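Wodeo Library to Hand Out Refurbished Computers
May 9, 2019

Wodeo Public Library will give away 200 refurbished desktop computers to local households this month, the library said Thursday. Families with a child in grades 3 through 12 can apply first, and any machines left over will go to adults taking job or language classes.

The computers were donated by Bepari, an insurance office that replaced its equipment over the winter. Library director Jade Girard said the old drives were removed and destroyed before the machines left the building.

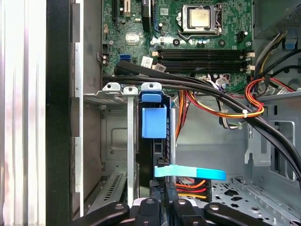

The inside of a desktop tower, with the processor and memory slots in view.

Each household may receive one computer, along with a keyboard, a mouse and a monitor. The library is asking for proof of address – a utility bill or lease is fine – but will not ask about income.

"We had 400 people on the waiting list for our laptop loans last fall," Girard said. "Some of them were waiting for the same two weeks before finals."

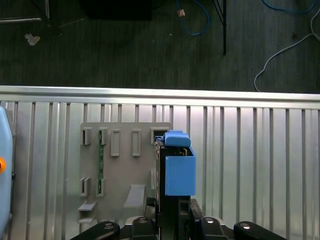
Applications are open at the front desk and at the Jurano Street branch. Pickup is on Saturdays in the rear parking lot, and residents without a car can ask for delivery. Dwight Penner, who runs the library's evening computer classes, will teach 2 free setup sessions for new owners.

The county has not decided whether to help with home internet costs. Council member Ewurabena Abugri said the question will come up at the next budget meeting.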